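Hand budget, round two 9/14/19

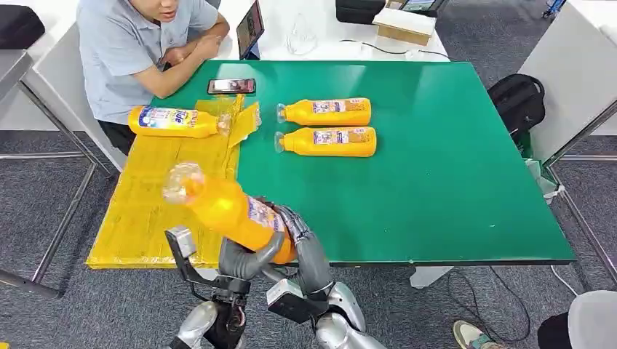 Filed under: Equipment / Planning

Right hand has a bottle by the middle with the fingers wrapped over the label, left gripper is open next to it, so both ends are on the bench for the same task and I can finally stop arguing from spec sheets. I want the second humanoid hand! Hazem wants to keep the jaws on the left and spend the money on spares (he has a point, the jaws are cheap to fix and the fingers are not).

Quotes so far: Vodavach wants $962 for a finger set, Malinowski $540 but with a 15 day wait and shipping on top. Nest is asking Priscombe if they'll match it. I'd go Malinowski unless we're stuck before April.

Also put down $110 for a proper table cover. The yellow cardboard is creased all over, taped along the seams and torn up near the top, and I don't want a bottle catching on that flap. Tane says foam mat, I say anything flat.

Still to price: cable covers for the floor, more orange detergent bottles, a wrist module. Gwilym needs the list before he talks to Hadcombe.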